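Wadilton Early Learning Certificate
Unit 3: Play Materials and How Children Use Them
Handout for session 4 – Shape boards, pegs and knobs
Tutor: Nermin Değirmenci

Please read this before class and bring it with you. We'll be on the floor for most of the session, so wear something you can kneel in! If you have a shape board at home, or can borrow one from a niece or a neighbor, bring that too. The more boards we have, the better the afternoon gets.

Why a whole session on one toy

I could happily spend the whole term on it. A shape board looks like the plainest thing on the shelf, and then you watch a two-year-old sit with one for a quarter of an hour and you see how much is going on. She has to look at a piece and look at the gaps. She has to pick it up by a knob that is smaller than her palm, keep hold of it while she moves it, turn it in the air or on the board, and let go at the right moment. Letting go is a skill of its own, and it comes later than grabbing.

Last week we talked about posting boxes and stacking cups. Keep your notes from that handy. A posting box swallows the shape and the child has to open a lid to get it back. On a flat board everything stays in sight, the finished pieces as well as the ones still to do, and a child can change her mind halfway through.

Words we'll use

Board: the flat base with the recesses in it.
Recess: the shallow hole a piece sits in. Some people say "well" or "bed." Any of these is fine in your written work.
Piece: the loose shape.
Knob or peg: the part you hold. In this unit "knob" means anything rounded and "peg" means anything straight-sided, but suppliers mix the two, so don't worry if you do too.
Distractor: a piece that looks close enough to another one to cause a mix-up. Pentagon and hexagon are the classic pair.
Self-correcting: the material shows the child the mistake without an adult saying a word. A star won't sit flat in a circle.

How the grip changes

Start with the hand. Very young children rake at a piece with all the fingers together, and it often comes up sideways or skids off. Then you get the whole-fist grip around the knob, with the elbow stuck out. Later the thumb comes round to meet the first two fingers, and suddenly the piece can be tilted and turned while it's held. I love this stage – you can see the child notice what the wrist is for.

Large knobs suit the fist. Small knobs invite the fingertips. If a child is struggling, look at the knob before you decide that the shapes are too hard. I've seen children give up on a three-piece board with tiny pegs and then sail through one with far more pieces and better knobs.

What makes one shape harder than another

The circle is easiest because it fits whichever way round it's held. A square fits four ways, a pentagon five. An ordinary oblong fits only two, which is why it can hold up a child who has just done the square with no trouble. A five-pointed star also fits five ways, but the points catch on the edge of the recess and the child has to jiggle it. Jiggling is good! Leave time for it.

Then there's the diamond. Plenty of children see a diamond as a square that's been turned, and they'll try it in the square's place several times over. Write down what they do next. Do they push harder, turn it, or look for another gap? That one line in your notes is worth more than a tick for "completed."

Color as a helper and as a trap

On some boards the recess is painted to match the piece. A child can finish one of these by color alone and never look at the outline. There's nothing wrong with that, it's matching, but don't record it as shape work. On a plain board the color belongs only to the piece, and it gives the child something to call it by ("the yellow one") before she has the word star.

Reading a board before you offer it

Do this with every board you use on placement. Put it down where the child will sit and get your own head down to that height. Then ask:

1. How many pieces are there, and could you take half of them away for a first try?

2. Which shapes are neighbors? On a twelve-piece board in three rows of four, the back row is the longest reach for small arms. With a green pentagon, a yellow star, a blue diamond and a purple circle along the back, I'd lift out the circle first and leave the star for another day.

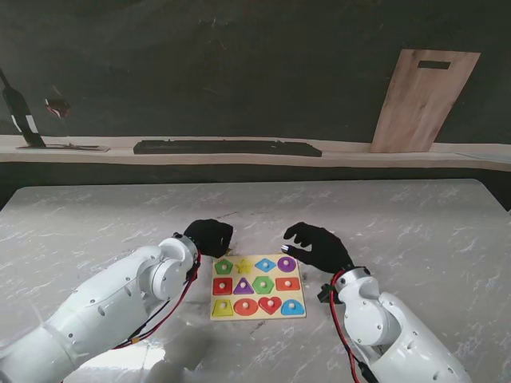

3. Are the knobs in the middle of the pieces? A centered knob keeps the piece level as it lifts.

4. What is the board resting on? A smooth tabletop lets it slide. Try a damp cloth or a square of shelf liner underneath.

In class

We'll work in pairs with the Tapsell boards from the cupboard and the two big-knob sets from Brilulell. One of you closes your eyes and places the pieces by touch, the other takes notes and says nothing. Swap after 11 minutes. It's harder than you think and very funny to watch.

After the break we'll look at the short observation forms from the Protmont nursery and fill one in together.

Your task

Watch one child with one shape board and write 190 words on what the hands did. Hands only, please: no guesses about mood or ability. Hand it in by Thu 2 June, on paper or by email. Keep a copy, because this piece feeds into your final essay of 2000 words, and you'll want the details by then.

Next session: threading, lacing and beads. Bring a shoelace.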